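Wednesday, March 11, 2026

I slept badly again, so today I decided to write before breakfast and not after supper, when I have no more patience for English.

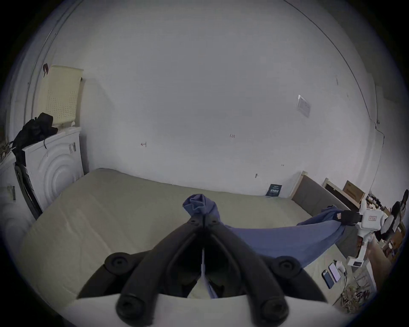

The course in Kundow begins in April and I still have not paid the second part of the fee. Yesterday I telephoned the office and waited 30 minutes, listening to the same piano music. Then a young man told me that I must send the form again, with a new signature. I was polite. I said thank you two times and afterwards I was angry with myself for it.

In the afternoon I took bus number 6 to Lovaten to look for the dictionary. The shop wanted 75 for a used copy, with pencil notes on many pages. I did not buy it, but I stood there reading the notes for a long while. The former owner had underlined "reluctant" and "to dwell on", the same words which I always forget. Perhaps I will go back on Friday – if it is still there, I will take it.

The walk home along the river was pleasant. The ice has gone and the water is brown and very high, almost up to the path.

In the evening I made lentil soup, too salty. I read 2 chapters and wrote down the new words: ledge, to linger, stubborn. I must also answer the letter from my aunt. She asks if I am eating well, and I don't know yet what I will tell her about the soup.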